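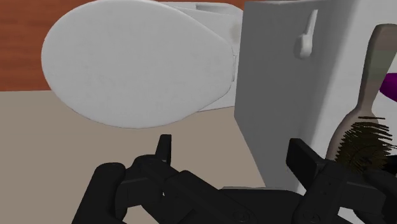 *Wrist view in sim, bathroom set. Gripper open, hairbrush by the tank.*

**1/** Spent July on the grasp planner at Setero. The bathroom scenes were our worst set, so I started there.

**2/** The brush is the hard part. The mask from the segmenter kept merging the bristles with the black gripper. Dark on dark. The planner then got a target that included our own fingers.

**3/** First fix: render the gripper from joint states and subtract it from the mask before anything else runs. We had the kinematics already. I just wasn't using them in that node.

**4/** Second fix: score handle grasps above bristle grasps. Bristles give a noisy surface and the normals point everywhere. The handle and neck are smoother and fit a parallel grasp better.

**5/** Ran 966 seeds overnight. Collisions with the tank dropped a lot. Collisions with the lid didn't change, and I don't know why yet. Han-gyeol Um thinks the lid's collision mesh is bigger than the visual one. Checking that next.

**6/** Also cut the replan rate from 11 Hz to 6 Hz. The faster loop kept switching between two grasps that scored nearly the same. Added a small cost for changing your mind too.

**7/** Config and the mask node are on the Protero branch. Myung-ja Heo is reviewing. Please don't merge before the mesh check is in.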